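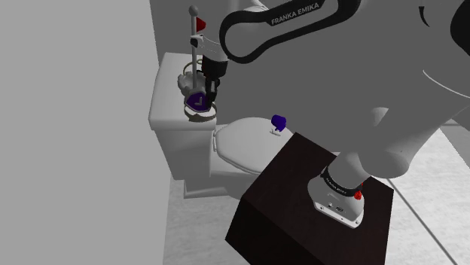 A few people asked how I keep mackerel on the boat between catching them and getting them home. I'll put it all in one thread so I can link to it later.

Background: I fish out of Relgate in a small open boat. No hold, no ice machine, no shade unless I bring it. The longest run I make is 13 miles back from the Hjaltested bank, and on a warm day in July the fish need looking after the whole way.

Mackerel go soft faster than most fish you'll catch around here. They're oily, they fight hard, and they come aboard warm. A cod will forgive an hour of you being lazy. A mackerel won't.

First thing is to bleed them. I cut the throat just behind the gills with a short knife and drop the fish head down in a bucket of clean seawater. A few minutes is enough.

You can also snap the neck back with your thumb in the mouth. It kills the fish and bleeds it in one go. I do it with the small ones. With bigger fish I get a cleaner result from a knife.

Change the bucket water often. If it's dark red, dump it. I change mine every five or six fish.

Next is the cooler, and most of the difference is made in there. I use slurry, meaning ice and seawater mixed together. Plain ice only touches the fish in spots. Slurry touches it everywhere, so it cools much faster.

My mix is two parts ice to one part seawater. It should move when you push a hand through it but still feel thick. If the fish float around freely, add ice. If you can't push a fish down into it, add water.

Make the slurry before you start fishing. I add the water as soon as I'm clear of the harbor mouth. Don't use water from inside the harbor. There's fuel on it most mornings.

Salt water slurry gets colder than fresh water slurry, a bit under the freezing point of fresh water. The fish won't freeze solid in it in a normal day trip, but they will come out very firm.

The cooler is a Brirell, 50 quarts. It's nothing special. The drain plug leaked the first season until I put a new washer in it. The lid seals fine. I keep it under the middle seat with an old wet towel over the top.

I carried a bigger one for a while. It was too heavy to lift onto the dock when it was full of water, and I never caught enough to need it.

Ice: flake ice from the harbor is best if you can get it. It packs in around the fish and doesn't bruise them. Cubes work too. Frozen water bottles are okay as a backup, but they won't make a slurry by themselves.

At Relgate the ice hatch is open from six in the morning. It's 100 yards from my slip, so I take the cart. If I'm leaving earlier than that, I buy the evening before and keep the ice in the freezer at home in two bags.

I check the temperature with a Plenico probe on a string. It isn't waterproof above the collar, so don't drop the whole thing in. I did, and had to buy another one.

What I want is for the thickest part of the fish to be down near freezing within an hour or so. If you don't have a probe, bend a fish. A well chilled mackerel stays straight when you hold it out by the head.

Gutting. I used to do it on the water, and now I mostly wait until I'm tied up if it's a short trip. Gulls, a wet deck and a sharp knife are a bad mix in a small boat. If I'm out more than four hours, I gut as I go.

If you do gut on board, rinse the cavity with seawater and get the dark line along the backbone out with your thumbnail. Fresh water makes the flesh go dull and soft. I keep it away from them until I'm ready to cook.

Don't leave gutted fish in slurry all day. They take on water and salt through the cut. Once they're cold, I drain the cooler and leave them on ice with the plug open a little.

At home they go on a rack over a tray in the coldest part of the fridge, with a sheet of paper towel over them. I pour off whatever collects in the tray. Whole gutted fish handled like so are good for two days. I wouldn't plan on a third.

If I'm going to freeze some, I do it the same day. Oily fish doesn't improve by waiting. Press the air out of the bag, write the month on it, and use it within three months. I found a bag marked November at the back last summer and it went for crab bait.

Last season I kept 117 mackerel and wrote down how each batch was handled. The ones I threw away were nearly all from one trip in August, when I ran short of ice and kept fishing anyway.

So the rule on my boat now is that when the ice is gone, I stop. I also don't keep more than I can clean that evening.

Someone asked about sour or peppery tasting mackerel. If it tastes peppery or makes your mouth tingle, stop eating it. It means the fish got warm at some point, and cooking won't fix it. Smoking or freezing won't either.

Cleanup: hose the cooler out with cold water first, then warm water and dish soap, then leave it open and upside down. If it still smells, baking soda and water overnight. Take the drain plug out and scrub behind it. I missed that spot for a whole year.

Same method works for herring. For pollack I do the same but I'm less fussy about the slurry.

I'll do another thread on pin bones when I get time. Somebody also wanted the knot I use on the feather rigs, so I'll add it to that one.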